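Kha Cao • 31st May

ZIMWOOD - Voters in Zimwood have agreed to leave the county's shared dispatch center and join a regional one run out of Narkel, ending a dispute over 911 call handling that has taken up most of the town's public meetings since October.

The measure passed 861 to 514 at a special town meeting held in the school gym. Under the new arrangement, emergency calls from Zimwood will be answered in Narkel, where dispatchers already handle fire and ambulance calls for four other towns. Police calls, which have been going to a separate desk at the county building, will move at the same time.

Town Manager Berhanu Tamiru said the switch should be finished by the end of the summer, though he would not commit to a day.

"I've given dates before and had to take them back," Tamiru told residents before the vote. "We'll move when the phone company, the radio people and Narkel all tell us they're ready."

The county raised its dispatch fees twice in the past three years. Zimwood's share would have gone up again in the coming budget, and the town would have had no vote on how the center is staffed. The Narkel center bills by population and gives each member town one seat on its board. 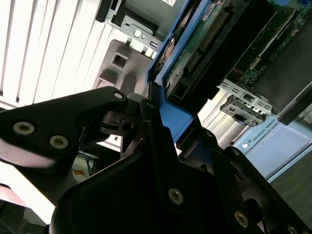 Several residents asked what would happen to calls placed near the town line, where cell phones often connect to a tower on the Narkel side of the river. Those calls are now answered in Narkel and transferred back to the county, which then sends out Zimwood's crews. Fire Chief Đỗ said the transfer adds time to a call even when everything works, and that callers sometimes hang up when the line goes quiet.

"They think they've been dropped, so they call again and start over with a new person," the chief said. "On a chest pain call I don't want anybody starting over."

The chief said the department responded to 2910 calls last year, most of them medical. He did not have a figure for how many were transferred, and said the county does not track it in a way the town can see.

Not everyone at the meeting was in favor. A resident of the Upper Mill Road area said dispatchers in Narkel would not know the back roads, several of which have two names or no sign at all. Tamiru said the town will send its road list and house numbers to Narkel over the next month, and that new signs for the private roads are already on order. Owners of homes without a posted number will get a letter.

Another speaker asked the town to wait a year and see whether the county would lower its fees. A motion to table the question failed on a show of hands.

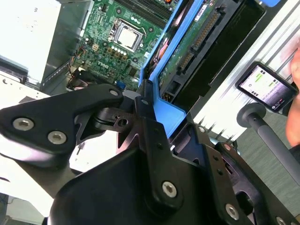
Radio work comes first

Before any calls can be moved, the town has to change the way its radios reach the dispatch center. The fire department, the ambulance and the public works trucks all use a repeater on Eltach Hill, which sends its signal to the county building. A second link will be put in to carry it to Narkel.

The county link will stay up during the change so that either center can reach a crew. Tamiru said the town will pay both centers for the weeks in which the two overlap. That cost was in the article voters approved and will come out of the public safety reserve.

Fire crews will test the new link from 24 spots around town, including the school, the boat landing and the low stretch of road past the gravel pit, where portable radios have had trouble for years. Residents may hear engines out at odd hours while the tests are going on. Sirens won't be used.

Đỗ said he expects the gravel pit to remain a weak spot whichever center is on the other end. Fixing that would take a second repeater, and the town has not priced one.

Jobs at the county center

The county center employs 14 dispatchers, full time and part time. County officials have not said if any of those jobs will be cut once Zimwood leaves. Narkel is hiring two people to cover the added calls, and Tamiru said the center has agreed to interview any county dispatcher who applies.

One of the county's part-time dispatchers, who lives in Zimwood, spoke near the end of the meeting. She said she had not made up her mind about applying and wanted people to know that the staff had not set the fees. 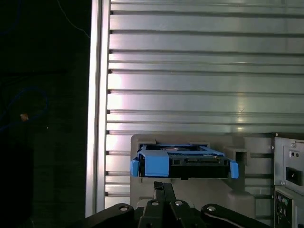
4 min read

What residents need to do

For most people the answer is nothing. The number is still 911, and it will be answered the same way from a cell phone or a landline. Text messages to 911 will also go to Narkel. The center has taken texts for two years, while the county has not offered the service to Zimwood.

Homes and businesses with a monitored alarm should call the alarm company and ask which dispatch number it has on file. Many of those systems don't dial 911. They ring a seven-digit line at the dispatch center, and the county's line will stop taking Zimwood alarms once the move is finished. The new number will be mailed with the next sewer and water bill and posted at the town office.

People who signed up with the county to have a medical condition, an oxygen tank or a wheelchair noted with their address will have to sign up again. The county said it can't hand over those records without written permission from each person on the list. Forms are at the town office and the library, and the ambulance crew will carry some as well. A family member can fill one out, but the person named on it has to sign it. 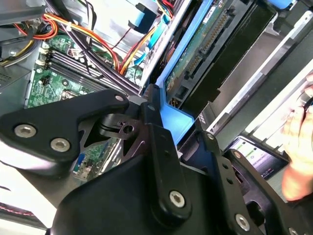 The nonemergency line for burn permits is changing too. Permits will be given out at the fire station on weekday mornings and by phone through Narkel at other times. Permits already issued remain good through their printed date.

The select board still has to sign the agreement with Narkel, and is expected to take it up at its next regular meeting. The agreement runs for five years. Either side can end it early with twelve months' written notice, a term the board asked for after its experience with the county, where the notice period was shorter and the fee increases arrived in the middle of a budget year.

The board has also been asked to name the person who will fill Zimwood's seat on the Narkel center's board. Tamiru said he would rather see the seat go to someone from the fire department or the ambulance than to the manager's office. Đỗ said he was willing to do it but wanted to check the meeting times against his shift schedule.

A copy of the draft agreement is available at the town office during business hours. Questions about alarms or the medical list can be left with the town clerk.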